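2019-07-01

Budget day. The kettle has been on since I opened the spreadsheet and the spreadsheet is winning.

Where we stand: 3,630 left in the equipment line, to be spent or at least committed before the line closes. Inna Savchuk wants a second handheld gripper set. Pylyp Pylypenko wants spares for the first one. I want a chair with both armrests, but I've been told that's furniture and furniture comes from another pot, presumably one at the end of a rainbow.

Quotes so far:

MacKinnon - complete handheld unit, two fingers, mount and cabling included, 2,930. Shipping is "to be confirmed," which is how they spelled "expensive" last February as well.
Skudside - fingers and linkages only, 700 the set. We supply mount, cable, patience.
Lulleck - ribbed finger pads, 355 for a bag. Minimum order is one bag. A bag is 10 pairs.
Pretumix - have not answered. Their auto-reply thanked me for my enthusiasm.

MacKinnon plus Skudside comes to 3,630 exactly, with nothing left for pads or postage. I added it up again in case it had been a coincidence. Inna says it's a sign. Pylyp says it's a sign that somebody at MacKinnon has seen our budget.

Argument of the morning was whether we need a second complete unit at all. Inna's case: with one unit, whoever isn't holding it is doing "data hygiene," and our data is by now so hygienic you could eat off it. Pylyp's case: two units with no spare pads is just two ways to stop work on the same afternoon. Both correct, which doesn't help me fill in the form.

Went back to what the next block of sessions needs, since that's supposed to decide it. It's the bedroom list: small personal items laid out on soft bedding, sorted into a shallow box. Bracelets, rings, hair things. The list was written when we were feeling brave.

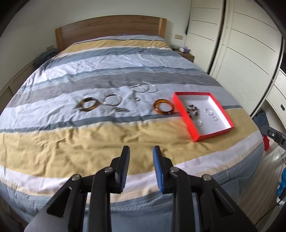
Small shiny things are where the money question gets interesting. A thick bangle is a gift to any gripper. A thin ring lying in a crease is another matter, and if you press down to get under it the bedspread comes too. Pylyp thinks narrower fingertips would do more for us than a whole second unit. Skudside do a narrow tip, same price as the standard one, lead time "reasonable." I've asked them to express that in weeks.

Pads: the question is wear. Pylyp keeps the used ones in a jam jar and can tell you which month each came from, or says he can. He'd like a ribbed pair and a smooth pair tested on the same objects before we buy a bag of either. Fair. Lulleck will not sell a single pair of anything. They will send a sample if we fill in a form stating our expected annual volume. I left that box to Inna, who has the better poker face.

Also raised, and written down so it stops being raised:

- A proper case. We carry the unit around in a padded bag that was bought for a trombone. It fits. No action.
- A lighting kit for the clear plastic and glass items. Not this round. First we try drawing the curtains, at a cost of nothing.
- More props. Inna wants a wider spread of ring sizes. The charity shop can cover it out of petty cash, and I don't need three quotes for a hair clip.
- An actual robot arm. Pylyp slid this in between the curtains and the hair clips and hoped I was tired. No.

Plan as of lunchtime:

1. One set of narrow fingers from Skudside, 700.
2. One bag of pads from Lulleck, 355, but only after the sample comes and has been used on the fiddly end of the list.
3. Hold the remaining 2,575 against the MacKinnon unit. That leaves us 355 short of their price, so either we skip the bag of pads or I go and be charming at MacKinnon.

Item 3 is the bit I don't love. Asked MacKinnon whether they'd quote without the mount, as we have one spare in the cupboard. The man on the phone said the mount is "integral to the experience." I asked if he could put the experience on a separate line. He's going to check.

After lunch: Inna has found that our spare mount has a cracked foot, so possibly the experience stays. Pylyp says he can print a foot. Pylyp has been saying he can print the door stop since February.

To do:
Chase Skudside for a lead time with a number in it.
Sample form to Lulleck (Inna).
Write down pad changes in this book and not on the jar (Pylyp).
Ask accounts whether "committed" means ordered or just meant sincerely.
Try Pretumix once more, with less enthusiasm.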